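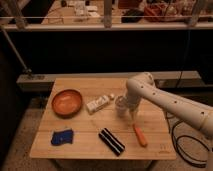 The cup was the problem, as always. Orvokki Saarinen had expected the bowl to be difficult, or the blue cloth, but the bowl went up and down without trouble and the cloth was easy for any fingers that could pinch. It was the clear cup that the cameras could not agree about.

"It sees through it," said Lautaro Zapata. "I would also see through it. It is a cup."

"Then how do you drink?"

He thought about this seriously. "I touch it first," he said.

They had two grippers to compare before the people from Orellana called in the evening. The Keltik was the old one, heavy and honest, and everybody in the lab knew its noises. The Landis was new and closed so softly that Orvokki sometimes looked at the screen to be sure it had closed. Each one had to make 300 tries with the same objects, and she wrote the results by hand in a notebook, although the computer kept them too. She had started the notebook in May, when a disk died and took a month of work with it.

The Keltik had finished with 192 good grasps. Lautaro said this was a respectable number. Orvokki said it was a number, and turned the page.

"Again," she said.

The white arm bent over the table and went down. It stopped beside the cup and waited there, as a person waits in a doorway when he has forgotten why he came into the room. Lautaro put his chin on his hands. The lights were low because the Trulumis camera liked them low, and by this hour it made both of them sleepy.

"My grandmother was blind at the end," he said. "She never broke a glass. She moved her hand along the table, very slowly, until the glass came to her."

"You never told me this."

"You never asked me about glasses."

Orvokki looked at the arm. In the program there was a line which she had written herself, and it told the gripper to go where the camera said and close. It had taken her a whole winter. She opened the file and found the line, and for a while she only moved the cursor in front of it, back and forward.

"How slowly?" she asked.

Lautaro laid his hand flat on the desk and showed her. The hand went past the keyboard, past the pencil, and came to her coffee -- and there it stopped, with one finger just resting on the mug.

She began to type. When the telephone rang, she let him answer it.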